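Tosgate Makers' Evenings: your questions

When do you meet?
Every Monday at the Tosgate hall, doors at 5, and we go on until people drift home. We start again on Mon 29 August after the summer break and we can't wait to see everyone!

Do I need to have done any woodwork before?
Not a bit. Plenty of our regulars had never held a plane when they came in. You'll start with a small chopping board, which sounds modest but teaches you an awful lot (squaring up, gluing, sanding, finishing) and you get to take it home and use it.

What does it cost?
Your first evening is free. After that it's £4 a session, tea included. Timber is extra and we sell it at the price we paid for it.

Which wood should I choose for a board?
Something close-grained. Maple, beech and sycamore are all lovely, and pale woods show off the grain beautifully once the oil goes on. Please avoid anything reclaimed unless you know where it came from, as old floorboards and pallets may have been treated.

How do I get a joint that doesn't show?
Ah, our favourite question! Plane both edges together in the vice, hold them up to the window and look for light. If you can see any, go again. Then glue, clamp gently and leave it alone overnight.

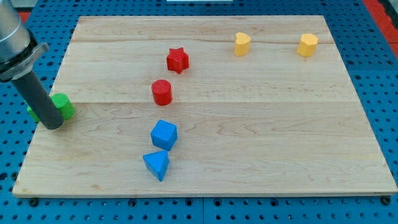
Denier wrote in to say that gentle clamping was the bit that finally made sense: "I'd been cranking the clamps until all the glue ran out, then wondering why my boards came apart in September." Denier also puts packing tape under the joint to keep the bench clean, and we've all copied that one.

Which oil do you use?
Any food-safe one you like. Put on 3 thin coats with a day between each and wipe off the extra. Lay used rags out flat outdoors to dry, please, never screwed up in the bin.

Can I put my board in the dishwasher?
Please don't! Warm soapy water, a quick wipe, and stand it on its edge to dry.

Can children come?
Over-twelves are very welcome with an adult. We keep some smaller saws for smaller hands.

Is there parking?
Yes, behind the hall, and the 70 bus stops right outside.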